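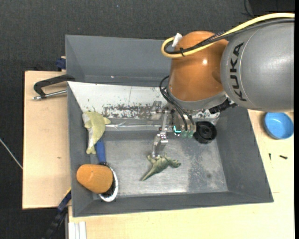
How to Label Storage Bins So the Labels Stay On

3 min read

Most labels fall off because the plastic was dusty or greasy when they went on. Wipe the spot with rubbing alcohol and let it dry for a few minutes.

Put the label on a short end, near the top, so you can read it when bins are stacked. Use letters at least an inch tall and keep it to two or three words. "Winter hats" works better than "Misc. clothing."

Press from the center outward, then rub the edges hard with the back of a spoon. Leave the bin alone for 30 minutes before you move it.

For a cold garage, cover the label with clear packing tape that runs an inch past it on every side. In January I redid mine this way and none have peeled.

To remove an old label, warm it with a hair dryer and pull slowly from one corner. Cooking oil takes off leftover glue. Wash the oil off before relabeling.

Questions? Write to Shengli Liang at Hinwood | © 2022 Hinwood | Back to top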